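Skendarbridge 직물 얼룩 용어집

식탁보와 침구의 얼룩을 기록할 때 쓰는 한국어·영어 대역 용어 모음이다. 세탁 기록지를 옮겨 적다가 표기가 제각각이라 정리하기 시작했다.

구성
terms.csv: 표제어, 영어 대역어, 비고
fabric.csv: 천의 종류와 짜임
notes.txt: 표기 원칙과 보류 중인 항목

표기 원칙
색은 '누런', '갈색'처럼 눈에 보이는 대로 적는다. 원인을 모르면 원인 칸을 비워 둔다. '주름'과 '접힌 자국'은 따로 쓴다. 외래어는 notes.txt의 표를 따른다.

변경 내역
2판에서 표제어 13개를 추가하고 중복된 9개를 지웠다. '단'과 '가장자리'의 구분은 Katherine Benavides의 의견을 따랐다. Tóth 목록에서 가져온 항목은 비고에 T로 표시했다.

참고 사진
흰 천을 씌운 탁자.

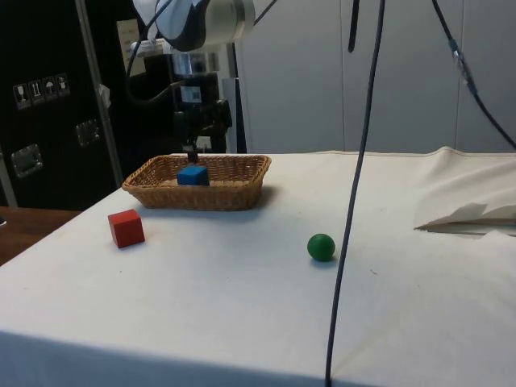
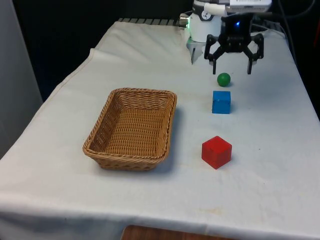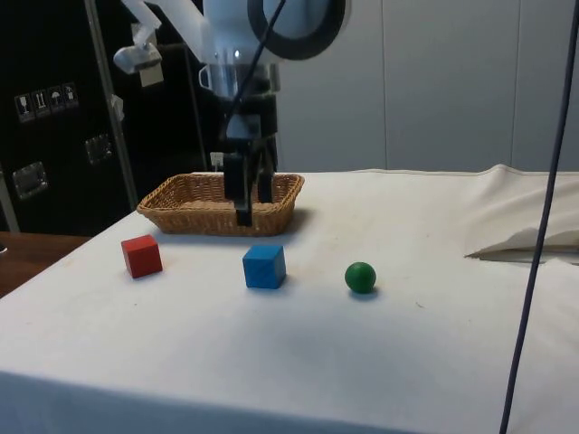
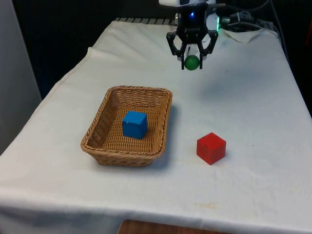
알려진 문제
fabric.csv의 마직물 항목은 영어 대역어가 빠져 있다. terms.csv를 일부 표 계산 프로그램에서 열면 한글이 깨지므로 UTF-8을 지정해서 불러온다.

관리
Chaltu Yimer. 수정 제안은 표제어와 고칠 내용을 한 줄로 적어 보내면 된다.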